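Le grand ménage du canapé (et ma nouvelle passion pour les petites balayettes)

Il y a des corvées que je repousse pendant des mois et qui, une fois lancées, me mettent d'une humeur incroyable.

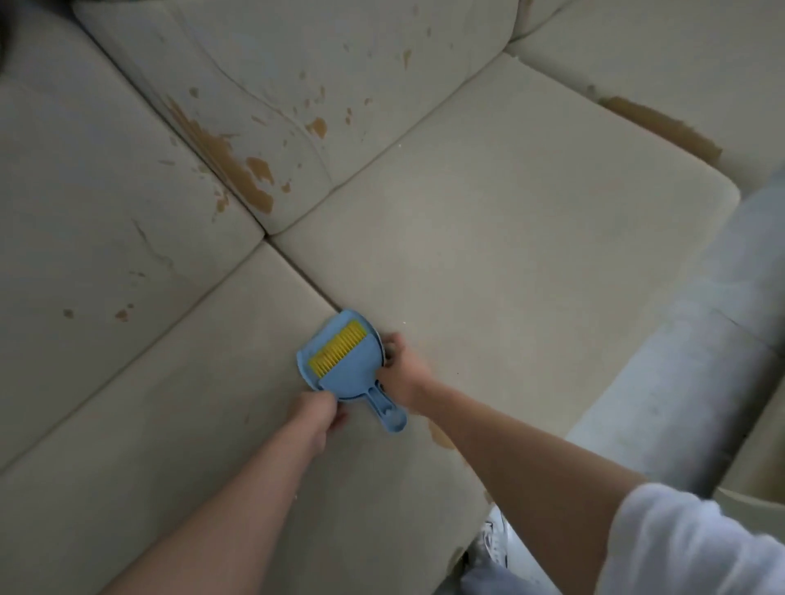
Le canapé, chez nous, c'est un peu la deuxième table de la maison. On y goûte, on y lit, on y plie le linge, on y fait la sieste du dimanche sans même attendre le dimanche. Alors forcément, dans les plis, il s'en passe des choses ! J'avais pris l'habitude d'un petit coup d'aspirateur en vitesse sur le dessus, et puis voilà, je remettais le plaid et on n'en parlait plus.

Sauf qu'en décembre, en cherchant une boucle d'oreille, j'ai glissé la main entre deux coussins et je l'ai ressortie pleine de miettes. Des miettes de quoi, je préfère ne pas savoir. J'ai annulé mon programme de la matinée sur-le-champ.

Ma grande découverte, c'est l'ensemble pelle et balayette tout bête, le petit format. Le mien est bleu clair avec des poils jaune vif et rien que la couleur me donne envie de m'en servir (oui, je suis comme ça). L'embout plat de l'aspirateur, je l'ai utilisé pendant des années, mais il aspire le tissu, il se coince, il siffle, et à la fin je m'énerve. Avec la balayette, on va doucement, on suit la couture, on cale la pelle au creux du pli et on ramène tout vers soi. C'est silencieux en plus, donc je peux écouter la radio en même temps, et j'avoue que j'y ai pris un plaisir fou.

Je commence toujours par les dossiers, puis je descends vers l'assise. La première fois j'avais fait l'inverse, et j'ai dû tout recommencer. Pour les coins où plusieurs coussins se rejoignent, j'écarte bien avec une main et je passe les poils en biais. Ce sont vraiment les pires endroits, tout y roule et tout y reste.

Bon, parlons des taches. Un canapé crème, quelle idée, on me l'a assez dit ! Je l'adore quand même, il éclaire tout le salon. Mais les taches brun orangé sur le dossier, il fallait bien que je m'en occupe un jour. Je ne sais plus du tout d'où elles viennent. J'ai des soupçons du côté du thé, d'autres du côté d'un certain curry, et personne à la maison ne se dénonce.

Le brossage passe avant tout produit, j'y tiens beaucoup : si on mouille un tissu encore plein de miettes, on se retrouve avec une pâte qui s'incruste. Ensuite je prépare mon mélange, 50 ml de vinaigre blanc dans 300 ml d'eau tiède avec une goutte de savon Lustel, celui à l'olive que je prends au kilo. Un essai dans un coin caché, et on tamponne avec un chiffon blanc, sans frotter, en partant du bord de la tache. J'ai aussi dans le placard un flacon de mousse Curko, que je garde pour le deuxième tour si le premier ne suffit pas. Et patience, il faut laisser sécher complètement avant de juger du résultat. Moi je vais voir toutes les dix minutes, ce qui ne sert à rien.

J'ai quand même fait un tour sur le site de Mensah pour regarder le prix des housses de rechange : 131 euros le dossier, 255 l'assise. Ça motive drôlement à tamponner !

Du coup j'ai décidé d'en faire un rendez-vous. Une fois par mois, balayette dans tous les plis, coussins tapés sur le balcon, plaid à la machine. La pelle a maintenant son crochet dans l'entrée, à côté du parapluie, et je l'attrape pour un rien : les miettes du petit-déjeuner, la terre du ficus, le bas des rideaux.

Ah, et la boucle d'oreille était dans la poche de mon manteau.

La prochaine fois je m'attaque au tapis, qui me nargue depuis la rentrée. Si vous avez une astuce pour les franges, je prends tout !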